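Caixas cinzentas, objetos soltos: a triagem de miudezas em armazém

O plástico cinzento tornou-se o recipiente padrão do retalho de segunda mão, e a razão é sobretudo mecânica. Uma caixa rígida de paredes inclinadas empilha bem, lava-se depressa e aguenta anos de riscos sem perder a forma. Na Wasus, que recebe lotes mistos de brinquedos e pequenos artigos domésticos, circulam 2.228 unidades deste tipo.

Wumpini Ametepe, responsável pela triagem, distingue dois problemas. O primeiro é o volume: peças moles ocupam o espaço que encontram e escondem as duras. O segundo é o desgaste do fundo, que com o uso escurece e dificulta a leitura de objetos pequenos e escuros. "Um fundo gasto custa tempo em cada lote", resume.

O método em vigor desde agosto prevê 9 categorias e um limite de 7 artigos por caixa na fase final. Os têxteis saem primeiro. Seguem-se as figuras de formato irregular - animais com cauda ou crista, por exemplo - e só depois os blocos de encaixe e as embalagens pequenas.

A mistura típica de um lote por separar junta um dinossauro alaranjado, uma luva roxa, um bloco amarelo e uma embalagem pequena de face impressa.
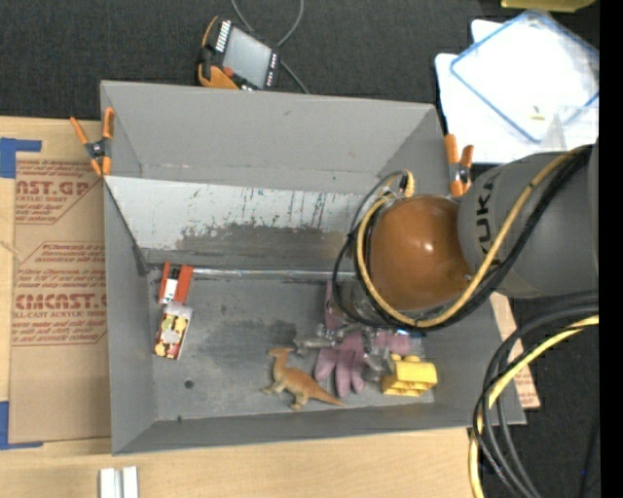 A luva passa para a caixa dos têxteis, onde é emparelhada ou rejeitada. O bloco segue para a linha Danladi, destinada a conjuntos incompletos vendidos a peso. As embalagens são verificadas uma a uma antes de receberem etiqueta, e as caixas vazias voltam à lavagem no fim do turno.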